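Grerngate Allotment and Garden Society
Minutes of meeting, June 12, 2020, held by phone

Present: Corey Cosgrove (chair), M. Tkachenko (minutes), plus plot holders on the line. Apologies from plots 4 and 36.

Last minutes (January) agreed, no changes.
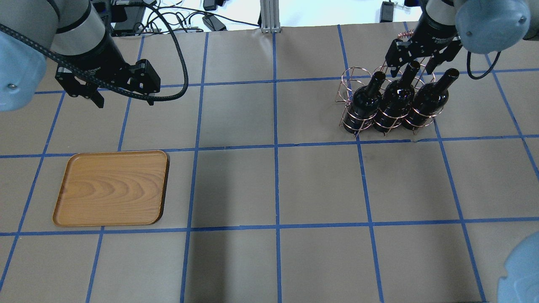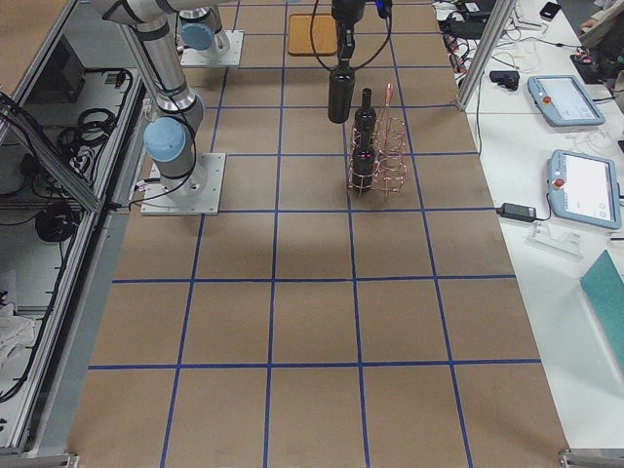
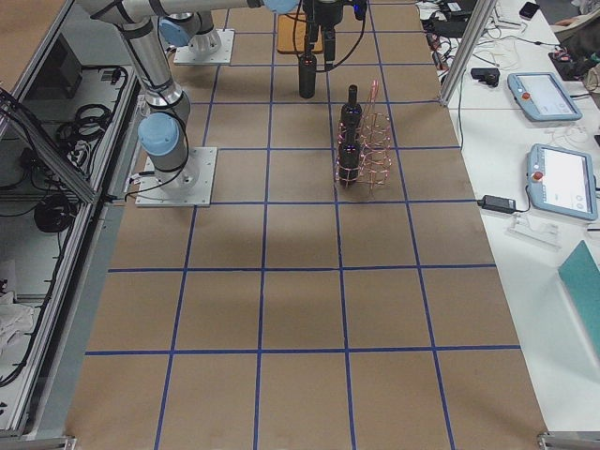 Brown paper and blue tape grid, all three views.

1. Water. Tank by the lower gate still leaking at the tap. Corey has had a price from Danesus, £262 fitted. Felt to be steep. Agreed to go ahead anyway as dry spell likely. Hoses not to be left running, has been said before.

2. Waiting list. Now 24 names. Long discussion re splitting full plots when they come up. Some for, some against, those with full plots mostly against. Vote put off to next meeting.

3. Plot 11. Overgrown again, bindweed coming through to both neighbours. Letter sent, no reply. Second letter to go, then notice under rule 6.

4. Bonfires. Complaint from house backing on to top path. None until October, please tell anyone who wasnt on the call.

5. Seed order. Suno potatoes did badly for most, blight early. Try something else next year, suggestions to Corey. Onion sets fine. Leftover netting in shed, help yourself but sign the sheet.

6. Shed key. Two missing. Whoever has them please put back. New padlock if not found by next meeting, cost to come out of subs.

7. AOB. Manure delivery blocked the lane, driver to be told use the bottom entrance. Plum tree by the gate needs proping up before the fruit gets heavy. Summer show off for this year.

Next meeting date tbc, by phone again.

Closed 8.15.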